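To: Fanmont Residents' Maintenance List
From: Building Services Office, Fanmont Housing Co-operative
Date: March 24, 2007
Subject: Re: Draughts under unit entry doors

Members,

The Office has received several messages on this subject since the start of the month. The following is reproduced with the sender's permission, as it raises most of the points the others did.

> Our unit is on the ground floor of the Holanda building and
> the gap under the entry door is wide enough to slide a
> magazine through. The hallway is cold and the front room
> never warms up properly. We have been using a rolled towel.
> Can we fit our own weatherstripping, or does the co-op have
> to do it? A neighbour was told that anything fixed to the
> door would void its fire rating. Also, is the old threshold
> ours or yours? It is worn down in the middle and I think
> that is half the trouble.

The Office's position is set out below and applies to both the Holanda and Stoleck buildings.

1. Responsibility

The entry door, its frame, the closer and the threshold are common property. Members should not remove, plane, drill or replace any of them. The inside face of the door may be painted by the member, provided the paint does not cover the hinges, the rating label or the existing seals.

2. Fire rating

The neighbour's advice was correct in substance. Unit entry doors open onto a shared corridor and are rated assemblies. Foam tape, brush strips and screw-on door sweeps bought at a hardware store are in most cases not approved for use on such a door, and the Office asks that none be fitted. Where a product of this kind is already in place, please report it. There will be no charge to the member for its removal. A loose draught stopper laid on the floor inside the unit is acceptable, but it must not prevent the door from closing and latching by itself.

3. Worn thresholds

The thresholds in the Holanda building are original to it. Bondadmont, the contractor engaged for door work, will replace those that are worn by more than 4 millimetres at the centre. The new thresholds will be hardwood, finished in clear varnish, and will be fitted together with an approved drop seal on the door itself. Please allow a full day before stepping on a newly varnished threshold – the contractor will leave a cover board in place.

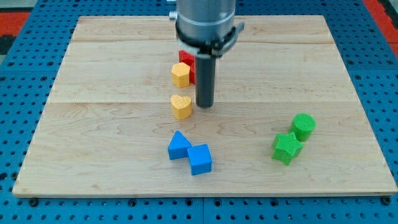 4. Requesting an inspection

Requests should be made in writing to the Office, quoting work order 2854, and should give the unit number and a daytime telephone number. Requests will be handled in the order received, with ground-floor units first. The present budget allows for 36 doors. Any remaining doors will be carried over to the next maintenance year. An inspection takes around 200 seconds per door, and the member need not be at home if written consent to enter has been given.

Windows and balcony doors are covered by a separate work order. Please do not add them to this request, as it will delay both.

Replies to this message go to the whole list. Members who wish to write to the Office alone should use the address on their monthly statement.

Building Services Office
Fanmont Housing Co-operative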